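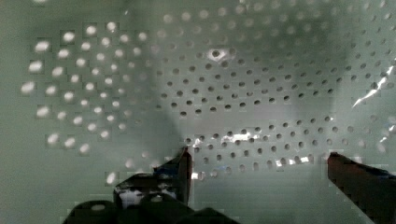

Introduction to Retail Stock Keeping
Handout 3: Shelf life and the order of goods
Course tutor: Marcus Montoya

In the last two sessions we spoke about how goods arrive in a shop and how they are written into the stock book. Today we look at what happens to them when they stand and wait. Every product loses some value while it waits. With a tin of peas the loss is so slow that we hardly see it, with fresh fish it goes by the hour.

Three terms you must know

Shelf life: the time in which a product can be sold in good condition, when it is stored as the maker says.
Turnover time: the time a product in fact stays in the shop, from delivery to sale.
Remaining life: shelf life minus the time already used. A customer also wants to keep the product at home for a while, so it should never be close to zero at the till.

Students often mix up the first two. Please learn them with the formula from handout 2, page 3.

First in, first out

The usual rule is called FIFO. The goods which came first are sold first. In practice this means that new stock is put behind the old stock on the shelf. It sounds easy, but it needs more work, as the old goods must be pulled forward before the new ones are placed.
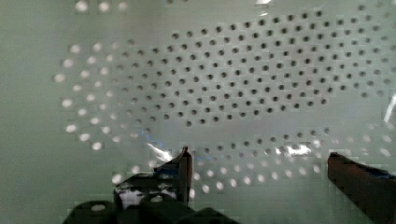 There is a second rule, FEFO, which means first expired, first out. It looks at the date on the pack and does not care about the day of delivery. The two rules give the same result only when deliveries come with dates in the right order. At the Mercado shop in Etgate, our example for this term, a later delivery of yoghurt sometimes carried an earlier date. With FIFO the wrong cups were sold first. For dated goods you should therefore use FEFO, and FIFO for all the rest.

Example for calculation

The Drekwood warehouse holds 1,546 jars of plum jam. The remaining life is 90 days. The Preduvdale branches must receive the jars early enough that the customer still has a fair time to use them. Calculate how many jars must leave the warehouse per day if all of them shall be gone when the remaining life is one third used. Round up to full jars and write down each step.

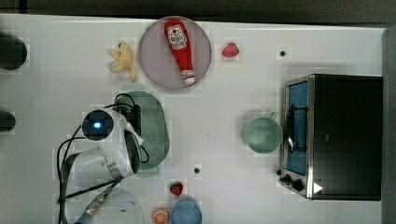

Goods of different shelf life should be planned in separate groups, even if the customer eats them at the same meal. Group A is for goods of a few days, group B for some weeks, group C for many months. A strawberry belongs in group A. A banana is also in group A, but it is bought green and continues to ripen in the store, so the colour is checked each morning. Ketchup in a closed bottle, like the red one lying on the plate, is in group C, and one order can cover a long period. Write the group letter in the second column of your stock sheet.

For the next session

Finish the jam calculation and bring it on paper. Read the chapter on losses and damaged goods, without the part on insurance, which we will take in March.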